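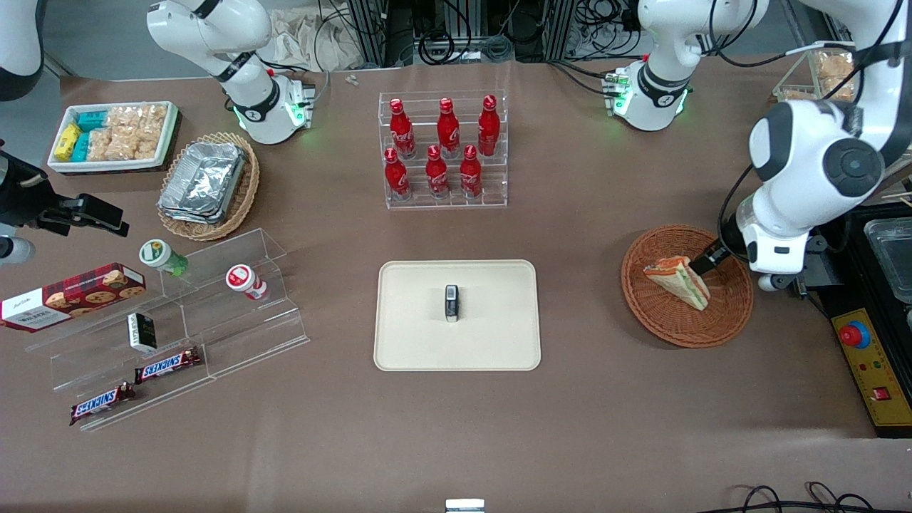

Do I have to collect sales tax in states where I don't have a store?

Posted by Mulugeta Bogale

I run a small online shop that sells snack boxes and gift baskets. I work out of a rented unit in Ohio and have never had a location anywhere else. Until last year almost all of my orders came from inside the state, so I only charged Ohio sales tax.

In November I started listing on Cloltow as well as on my own site, and now orders come from all over. My own site shipped 204 orders to one state alone. Cloltow shipped more than that to the same state, but I think they handle the tax on those. A friend told me I owe tax anywhere I make more than 200 sales. Another person said the limit is only about dollars now. Which one is right, and do the Cloltow orders count toward it? My cart software is Virex and it has a tax setting that I have never turned on.

Hamidreza Taheri

Both of them could be right, depending on the state. Since the Wayfair decision in 2018, a state can make you collect even if you have no building or staff there. Each state sets its own limit. Many use $100,000 in sales over a year. Some also had a 200 order test, and a number of them have dropped it, so you need to look up the current rule on that state's revenue department page. Don't go by a chart on a blog, they get out of date fast. 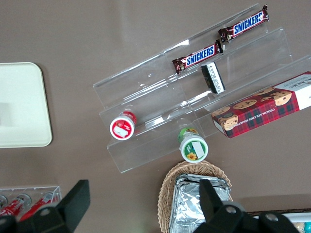
Marketplace orders are a separate point. The marketplace normally collects and pays the tax on what it sells for you, but some states still count those orders when they work out whether you are over the limit. Others leave them out. The state page should say which.

Two more things. Register for a permit before you turn on the setting in Virex. You are not supposed to collect tax in a state where you aren't registered. Also check how that state treats food. Candy is often taxed when other groceries are not, and a basket with both in it can have its own rule.

If you find you passed the limit months ago, talk to an accountant before you register. Many states have a voluntary disclosure program, and you may lose the chance to use it once you sign up the normal way.

flondum_seller

I just turned mine on for every state and let the software sort it out. Costs me 16 a month. No letters so far.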